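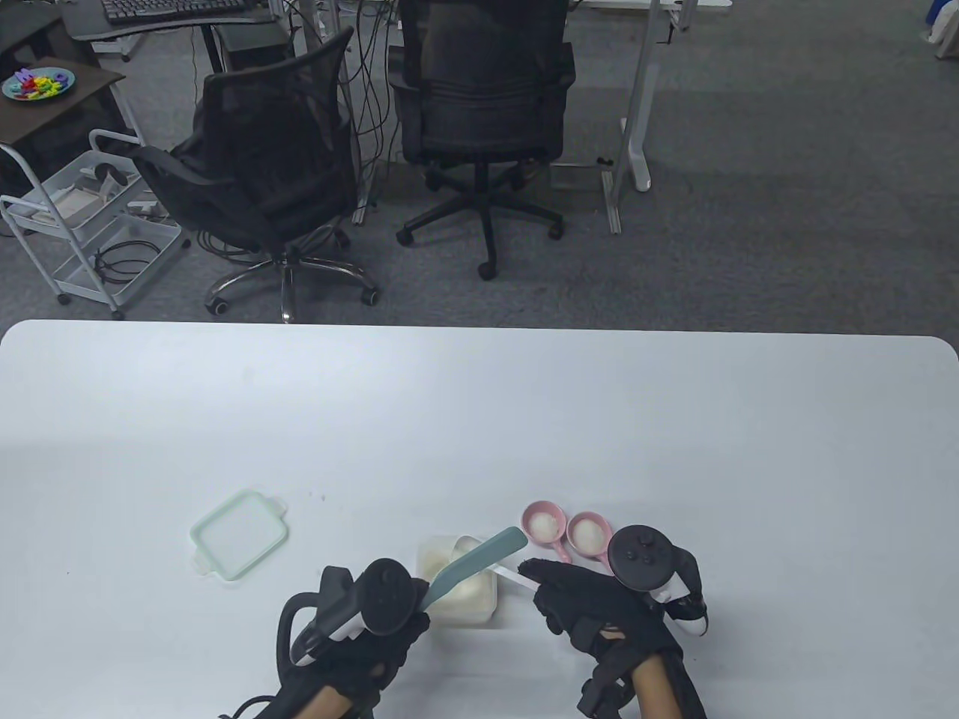
Green spatula in the right hand, controller in the left.

Ticket: Ward export doesn't match public results page
Product: Ruvent ballot manager, with Breltelix results page
Status: Solved
Opened by: Ommont People's Budget team
Priority: High (results meeting coming up)

Original message

Hi all! First, a big thank you. We just closed the online vote for the Ommont People's Budget and turnout was wonderful, way up on last February, and people keep stopping us in the street to talk about bus shelters. I've wanted to see this town argue about bus shelters for years.

Now the problem. When I export the ballots for the Katayama ward from Ruvent, the file has 64 fewer ballots than the Breltelix page shows to the public. Every other ward matches perfectly. I need to know which number is right before we announce anything, because the Katayama race between the library roof and the river path is very close and both sides have worked so hard.

What I've tried so far:
Logged out and back in, exported again. Same gap.
Tried a different browser. Same gap.
Exported as a spreadsheet and then as plain text. Same gap both times.
Compared the closing time in both systems. Both say 11 p.m.
Asked our neighbor town if they've seen it. They haven't, but they only had one project per ward, so maybe it never came up.

I can send both files if that helps. Very happy to test things!

Reply from support

Thanks for such a clear write-up. Please don't change any settings for the ward yet. Could you send the two files with the voter names removed, and also tell us which ballot style Katayama used? Most wards in your setup are on "pick one." We'd like to know if this one is different.

Reply from Ommont

Oh, good question! Yes, Katayama is different. They asked for ranked choices at their ward meeting, and after a long and really lively debate it passed, so voters there could put the projects in order. There were 7 projects on their list. Everybody else had the plain "pick one" ballot.

Files attached, no names in them. I opened the export in a spreadsheet and sorted it by the number of choices filled in, and look at this - there isn't a single ballot in it with only one choice marked! On the paper practice ballots we did at the meeting, loads of people marked just their favorite and stopped. So I'm wondering if the export is throwing those out?

Reply from support

Great catch, and yes, we think you've found it. The ranked export has a filter called "complete rankings only." It's meant for people studying how voters order their choices, and it leaves out any ballot with fewer than 2 choices. It should be off by default. In your ward it is on, and we can see it was copied over with the ballot template.

The ballots themselves are safe. They're in the database and they were counted on the public page. Only the export was short.

To fix it:
Open the ward, then Ballots, then Export options.
Clear the check box for "complete rankings only."
Save, and wait for the green note at the top of the page.
Run the export again and compare the total with Breltelix.

Please check the first-choice totals project by project too, and not only the grand total. 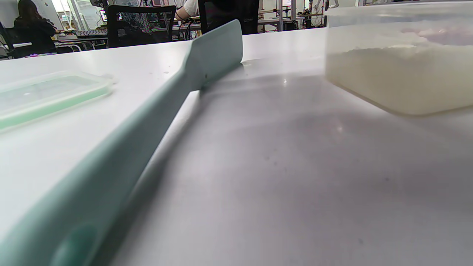 Setsuko Sugiyama: Can I jump in on the ranked ballots? I was at the Katayama ward meeting and we were told very plainly that marking one favorite and leaving the rest blank was a valid vote. If the file that goes to the council leaves those people out, that's a serious matter, even if the web page is right. Please make sure the printed report comes from the corrected file, and please post the first-choice totals where we can all read them.

Reply from Ommont

Absolutely yes to both, Setsuko, and thank you for following this so closely! I cleared the box, saved, and ran it again. The export and the public page now agree, and so do the first-choice totals for every project on the Katayama list. I've deleted the old file from our shared folder so it can't sneak into the council packet, and the printed report will be made fresh from the new one.

The totals will go up on the ward notice board as well as online. The library roof people and the river path people have both asked to be there when I pin them up, and I love that.

One request for the product: could the export show a line at the top saying which filters are on? I'd have spotted it in a minute.

Reply from support

Good idea, and we've passed it to the Ruvent developers as a feature request. We've also removed the filter from the shared ranked template, so new wards won't pick it up. Wards that already copied the template keep their old setting and should be checked by hand.

Reply from Ommont

Checked them all just now, and Katayama was the only one. Two more wards are already asking about ranked ballots for the next round, so I'll be back with questions! Fine to close.

Ticket closed by support. Linked to feature request: show active filters in export header.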